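Stand and display table checklist, Derese hall, August
Filled in by Despina Vlachou, with comments as I went round (sorry, Pirmin, I do go on)

1. Walkways clear on both sides of the stand: Yes
I walked it twice, once with my big bag on my shoulder, and got through without brushing against anything. Lovely to see after last year!

2. Screens steady and safe to lean near: Yes, with a comment
Children do love to get their noses right up to a screen, and I'd never want to discourage them, but do please give each stand a gentle push before the doors open and tighten anything that rocks.
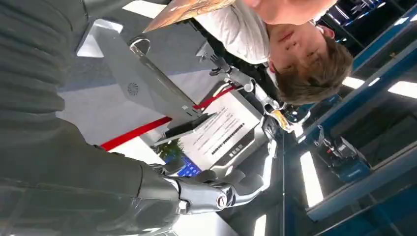
3. Cables tied and kept out of reach: Partly
Yuk-lan has been round with her ties and made a very neat job of the floor runs. I'd still like the ones at table height looked at again, as small fingers go straight for a loop.

4. Corners and hard edges at child height: To do
Vitória is bringing the foam strip, 22 metres of it, so we shan't run short. Start with the table corners, then the undersides, where heads come up suddenly.

5. Plants and loose items set well back: Yes
Water them before opening, please, and well away from the sockets.

6. Extinguisher in place and in date: Yes
Tag checked, pin in, bracket sound.

7. Numbers at the stand: Agreed
No more than 26 at a time, grown-ups included. Sorin will keep an eye on it and has promised to be nice about it.

Still open: items 3 and 4. Pirmin to sign once both are done, and I'll pop back at 8.30 with the kettle.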